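The medicine box problem

Gidville's after-school robotics club has a rule about snacks and no rule at all about whose house we end up in. So on a Monday in January I was perched on the arm of somebody's sofa with a cup of tea, watching teenagers argue about the proper way to pick up a box of cold tablets. I'd come for half an hour. I stayed until it was dark!

Cartons of medicine on a white table, and a lot of opinions.
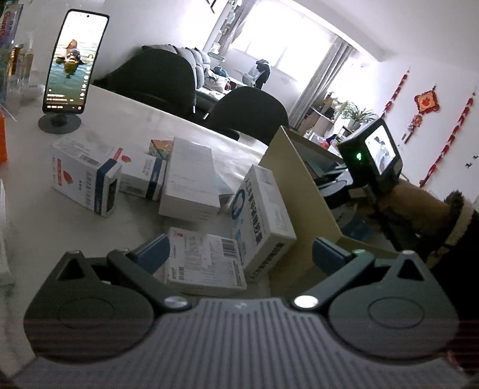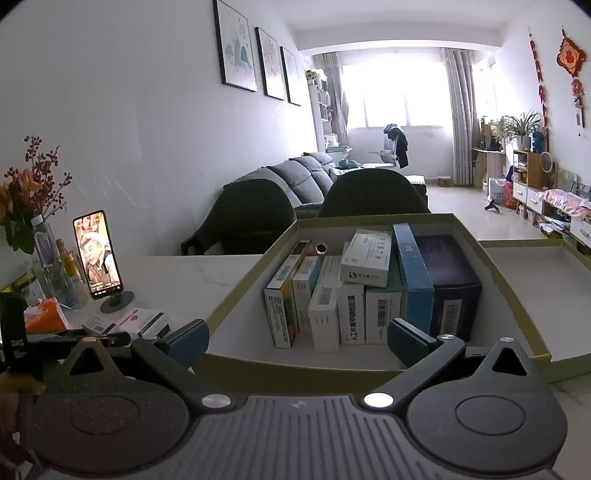 Why medicine?

The club is getting ready for the Fustance Cup, a student competition where every team chooses a household chore and teaches a machine to do it. Plenty of teams go for socks or cutlery. Ours picked the family medicine box, and the idea came from Ayodele Olaniyan, who's in Year 11 and has a grandmother with a lot of prescriptions. "She can never find the one she wants," he told me. "It's always under four others."

I thought it sounded a bit easy, to be fair to my own ignorance. A box is a box, right? Then Ayodele handed me the gripper and told me to have a go. You squeeze, the two blue pads come together, and you try to land them square on the sides of a carton. I went in crooked and sent my first one skating across the table. My second I picked up beautifully and then couldn't work out how to put down (there was some giggling).

A fat carton will forgive you nearly anything. The slim ones want to tip, and anything lying flat is a proper nuisance, so you have to choose which edge to go for before you move. The students have a word for that little pause when your hand stops to think. They call it dithering, and a run with too much dithering gets thrown out.

656 down

Good runs go towards teaching Amico, which is what the club calls its software. When I visited they had 656 they were happy with and were aiming for 2,000 by the end of term. Each student does a turn and then swaps, and I noticed the quieter kids were often the best at it. One girl packed a whole row without a word and went straight back to her phone.

They've also learned to muck things up on purpose. Early on they set every carton out neatly, and Amico got very good at neat tables and hopeless at real ones. Now they turn boxes on the diagonal, lay a few down and leave the usual clutter of a living room where it is. Ayodele's grandmother apparently approves of the new method.

Paying for it

The whole project has run on a $300 grant from Vieira, the hardware shop on the main street, plus $100 from a sausage sizzle that I'm told was badly rained on. Most of it went on spare parts and a storage drive. The rest went on biscuits, and I saw the receipt.

What's next

The regional round is at the end of term, and the team gets one table, one judge and a pile of cartons they won't have seen before. Ayodele is nervous about shiny ones. I asked if I could come along and watch, and he said yes, as long as I didn't touch anything – fair enough, given my record.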